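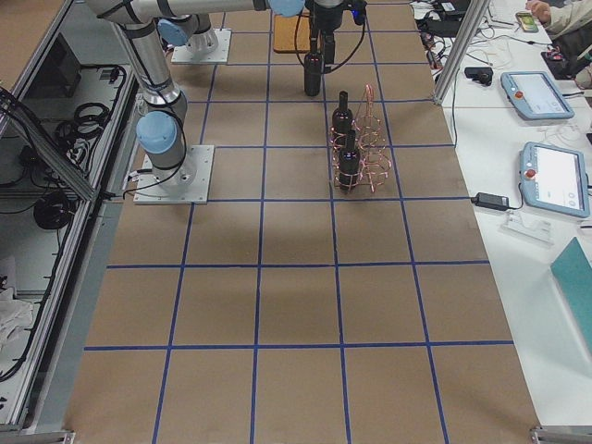

Svyatoslav Karpenko wants to know whether any of the robots at the Irkivent open day did anything a person with a free afternoon couldn't. Fair question, Svyatoslav. Thread.

I got there Friday at 9, which is when the doors opened and also when the coffee ran out. No idea how they managed both.

First stop, the Grinitix table. Brown paper, blue tape in big squares, two arms bolted down. The job: wine bottles and a copper wire rack. I have seen this job done by my uncle at Thanksgiving, with less preparation.

The arm holds its bottle straight up, just off the paper. Two more are already in the rack, lying back at an angle like they've paid for the spa package.

Asked what the tape grid was for. Was told "reference." Asked reference for what. Was told there'd be a talk at 4.

A kid next to me asked if there was real wine in the bottles. The engineer said he wasn't allowed to discuss it. Best answer of the day.

To be fair to the thing, a wire rack is mean. It's mostly holes. You have to tip the bottle, find the ring and let go at the right moment, and I've botched that myself with a bottle I'd paid $38 for.

Two controllers on the side table, each with a big red stop button. I would like one of these for meetings.

I stayed for 13 tries, by my own tally on the back of the parking stub. I liked the slow ones best. There's a little pause before the rack — the same one I do in front of a parallel parking spot.

Then over to Kushwaha, where the demo was a slide about a demo.

Went to the 4 o'clock talk. It was about funding.

So, Svyatoslav: no, you could do all of it. But you'd want to sit down after an hour, and you'd want to open one.

They're doing it again in December. I'm bringing my own coffee.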